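How Our Robot Club Teaches a Robot to Set the Table

Hi! I'm Wanda Kaczorowski, and I help run the after-school robot club in Skirstead. Kids ask me all the time how a robot knows what to do. Does somebody type in every tiny move? You could try it that way, but wow, would you get tired of typing. Our club does something more fun, and we call the project Dhanial.

We show the robot. You hold a gripper in each hand, like a pair of big black pincers, and do the job yourself. While you work, small cameras record what the grippers see. One try from start to finish is called a demonstration (we just say "demo"). Our job this year is plates and trays. Easy, right? Try picking up a slippery plate with two stiff fingers and then tell me it's easy!
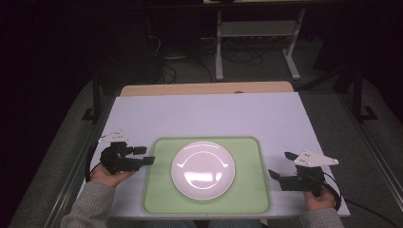
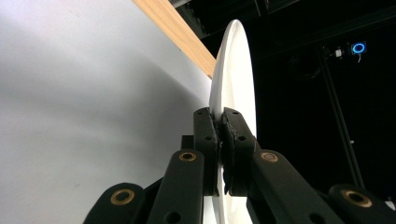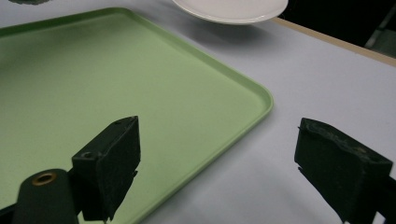 So why do we need so many demos? Think about learning to catch a ball. If your friend threw it exactly the same way every time, you'd get great at that one throw and miss all the others. A robot has the same trouble. We move the plate a little, we turn the tray, we swap who's holding the grippers. Our goal for each job is 100 demos, and by the end of March the club had saved 1309 of them. My arms remember every one!

Next comes the part that happens in the computer. A program looks through all those recordings and hunts for patterns. When the plate looks like this, people usually move their hands like that. Finding those patterns is called training, and it takes a lot longer than you'd think, so we start it before we go home and come back to see how it did.

Atif Orakzai is one of our students, and he asked me a great question: what if you mess up? Well, if you bump the plate or drop it, we mark that demo as a miss and do another. You don't have to be fast, either. Slow, smooth hands make the best teachers, and each demo can last up to 60 seconds.

Want to try it at home? Get 2 pairs of kitchen tongs and a plastic plate (please, not the good ones). Now move the plate from the table onto a tray without using your fingers. Ask a friend to watch and write down every single thing you do. They'll fill up the page before you've even lifted it!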